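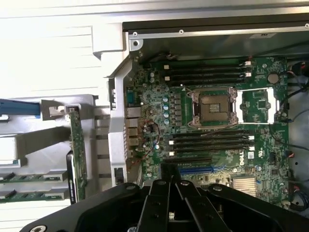 Home Guides Repairs Parts List Contact

How to put a processor into an old Dell workstation

I wrote these steps for people who have never opened a tower before. It is slow work but it is not difficult. The processor and the memory are out of the board when we begin. If your machine still has them, remove them first and come back to this page.

Before you start

Unplug the power cable and press the power button one time. Lay the case on its side on a firm table. Touch bare metal of the chassis before you take any part in your hand, and repeat this each time you come back from another room.

You will need a good lamp, a screwdriver that fits the cooler screws, thermal paste and a clean cloth without fibers. I keep my small parts in an Arkora tray with 9 compartments, but any tray is fine.

Opening the socket

1. Check that your processor is on the list of supported models for your board. Do this before you buy it.

2. Press the lever of the socket down a little, move it to the side, and let it rise slowly. Do not let it jump.

3. Open the metal load frame completely. Now the field of gold contacts is free. Please do not touch it, and do not blow on it with your mouth.

4. Look at the contacts from two directions with the lamp held low. If one of them is bent, stop and ask a repair shop.

Placing the processor

5. Hold the processor only by its edges. Find the small triangle in the corner and the notches on the sides, and compare them with the socket.

6. Lower it straight down. It must lie flat by its own weight, without any push.

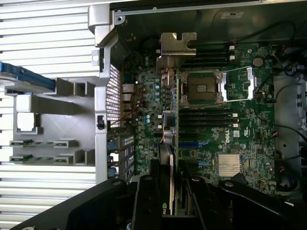 7. Look again at all four corners. When one corner is higher than the others, lift the processor straight up and repeat step 6.

8. Close the load frame and bring the lever down under its hook. The lever needs some force at the end, and this is normal.

After this you can put the thermal paste, mount the cooler and fill the memory slots in the order given in your manual. Connect the cooler fan before you switch on the power.

Last change: February 14, 2021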